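Version of July 10, 2022, maintained by Volkan Çetinkaya.

# Farent Residence Decisions

A table of published decisions on residence permits and travel papers, taken from the public notices of the Farent regional office. It has 1,779 rows. Each row is one decision.

## Columns

- `notice_id`: number printed on the notice
- `office`: Brumley, Gakmont or Ashworth
- `type`: `permit` or `travel_paper`
- `outcome`: `granted`, `refused`, `cancelled`
- `appeal`: `yes`, `no` or empty

The outcome is copied as the office wrote it. I did not correct the spelling of reasons.

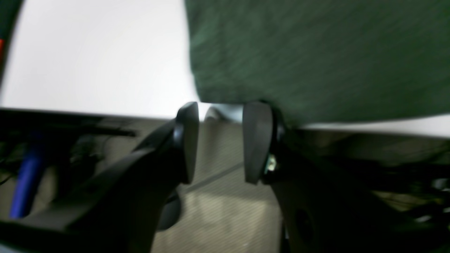
*Dark green fabric beside a white surface.*

## Known gaps

The appeal column is filled for 1,258 rows. For the rest, the notice says nothing about an appeal, and an empty cell must not be read as `no`. Ashworth began to publish its refusals only in April, so please do not compare its refusal rate with the other two offices.

Names of applicants were removed before upload. Officials who signed a notice are given by their post, for example "deputy head of section". 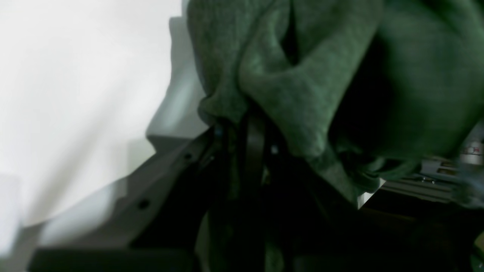

**Why is one person sometimes present in two rows?**

A permit and a travel paper are decided separately, even if the request was made on the same form. The two rows have different notice numbers and there is no key to join them.

## Use

The file is UTF-8 with semicolons. You may copy and change it if you name the source. When you find an error, open an issue and write the `notice_id` in the title.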